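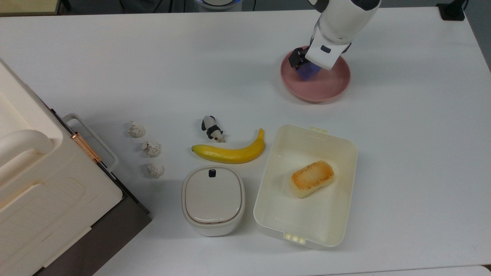

Figure 4. Play food and small toys on a white tabletop, with a toy banana, a panda figurine and a pink plate.

4 min read

3.2 What families borrowed, and what they did with it

We turn now to the diaries, which were by far the most enjoyable part of this study to read and also, we have to admit, the hardest to sort. The 400 families who joined through the toy libraries in Orkum and Korkura were asked to write a line or two whenever a child played at cooking, serving or shopping at home. We had pictured short notes. What came back was 2260 entries, many of them running down the margins and onto the back of the page, with drawings, recipes for soup made of buttons, and in one case a full menu with prices. We are very grateful for every one of them.

The first thing we noticed was how little the size of the set seemed to matter. Families could choose between the large Policarpio kitchen, with its shelves and oven door, and the much smaller Kisska bag, which holds a handful of play foods and a couple of dishes. We had expected the kitchen to lead to longer games. In the Orkum diaries it did, for the first week or so, and then the two came out nearly even. Children with the small bag simply went looking for more (pine cones, socks, a grandmother's sewing box) and parents wrote these additions down with great care, as though they were part of the loan.

The second thing was how often a game of dinner had guests who were not people. Stuffed animals, plastic animals and dolls turned up in the diaries from both towns, and they were rarely just sitting there. They were picky, or sick, or celebrating a birthday, and one rabbit was allergic to everything except toast. Parents told us this was where most of the talking took place. A child feeding herself in a game might say nothing at all for quite a while, but a child feeding a fussy rabbit had to coax, explain, bargain and now and then scold. We coded these passages under "hosting talk," and we come back to them in Section 4 when we look at the longer turns.
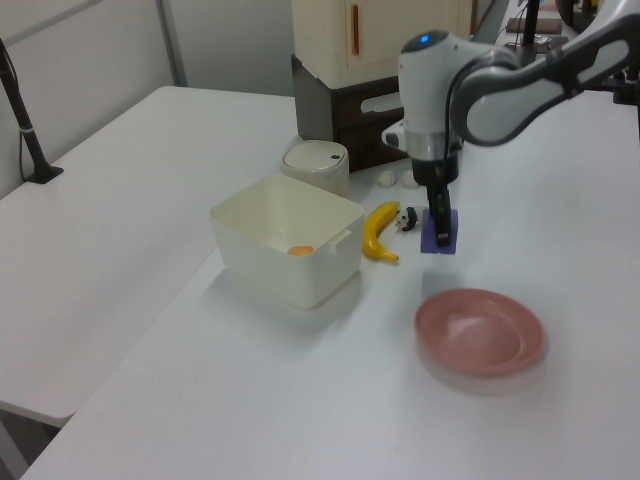
Hosting talk was also where the grown-ups were most likely to be drawn in, sometimes against their better judgment at the end of a long day. Several parents described being called over to hold a plate and then finding themselves, half an hour later, still waiting for dessert. The Korkura families wrote about this more than the Orkum families did. Part of the difference may come from the season, as most of the Korkura diaries were kept in August, when there were older cousins visiting and meals were eaten outdoors, and the play tended to drift along beside the real cooking.

We should say a word about the entries we set aside. Of the diaries returned, 32 had been filled in all at once at the end of the loan, going by the handwriting and by what parents kindly told us when we asked. They make lovely reading, and the games in them sound much like the games in the others, but a remembered week is a different thing from a week written down as it goes along. We left them out of the counts and kept them for the background reading.

Finally, a good many parents used the diary to ask us questions, mostly whether it was all right that a child played the same meal over and over. Repeated meals were common at every age we looked at, and the small changes from one telling to the next are taken up in the following section.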